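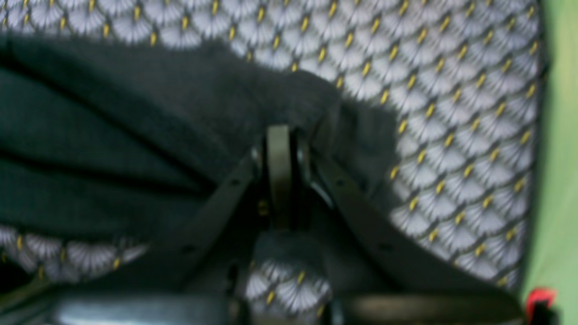
Dark cloth on the fan-print mat.

About Us

Rinow is a clothes folding and wardrobe care company in Muvcombe. We fold, sort and put away everyday clothing for households, small hotels and uniform rooms, and we teach short classes for people who would like to do it themselves. Zahira Ngau started the business at her kitchen table. Rizal Sitompul joined the following December and now runs the classes.

Most of what we handle is plain: T-shirts, sweatshirts, pillowcases, work pants. Customers sometimes expect us to specialize in suits or wedding dresses, and we send those to Vostel, the dry cleaner on Tam Street. Our work is the stuff that comes out of the dryer in a heap and sits on a chair until somebody needs it.

How we fold

We fold on a flat, padded mat with a printed cover. The fan print came from a roll of cotton Zahira already had, and we kept using it. A dark shirt is easy to see against it, and the rows of fans help when you are trying to keep a hem straight. If you take a class you will probably spend the first 20 minutes just getting a T-shirt to lie flat, sleeves out, before anyone asks you to fold it.

Jersey is harder than it looks. It stretches when you pull it and it holds a crease if you leave it bunched up overnight. We teach people to take the shirt by two corners, lay it down, and smooth from the middle toward the sides with an open hand. Then the long folds, then the short ones. The finished size depends on your drawer, so measure the drawer first – we ask every new customer for the inside depth.

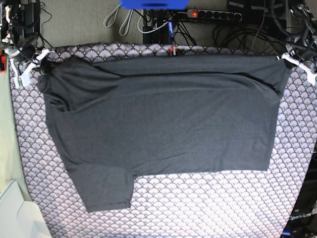 Tam wrote to us after her second class that she still gets the sleeves wrong on the left side, but that her sons' shirts now fit in one drawer and she has stopped ironing them. She also asked whether she could skip the measuring. We told her she could, if all her drawers are the same.

Black and charcoal clothes take longer. Seams and wrinkles are hard to find on dark cloth, particularly in the evening, so we do those loads in the morning by the window. Brushed and fleecy fabrics get folded in thirds and stacked no more than 4 high. Knitwear is never hung.

Where we work

Our room is 1560 Tam Street, one flight up, over the shoe repair. It has gray-beige carpet, which is easier on the knees, as some of our folding is done on the floor. Street parking is free after 5 p.m. Please ring the lower bell; the upper one belongs to the neighbors.
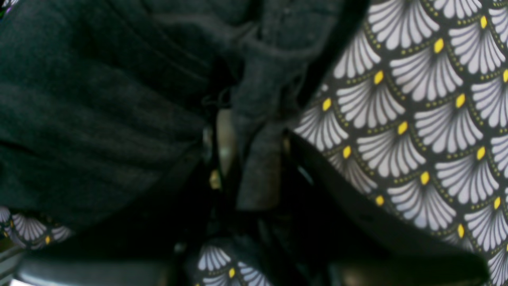

Pickup runs are in the morning, within the Muvcombe town limits. Clothes should be clean and dry when we collect them. We don't wash anything here, and a damp bag will come back to you as it was. Small repairs such as a loose button can be added to the order – write it on the bag tag so it doesn't get missed.

Classes have up to 8 people and run for two hours. Bring a few things of your own to practice on, including one item you have given up on. Fitted sheets are covered in a separate class, and that one fills up early.

For prices and class times, call the room or stop in before noon. Zahira handles hotel and uniform accounts. Rizal answers everything to do with classes, usually the same day.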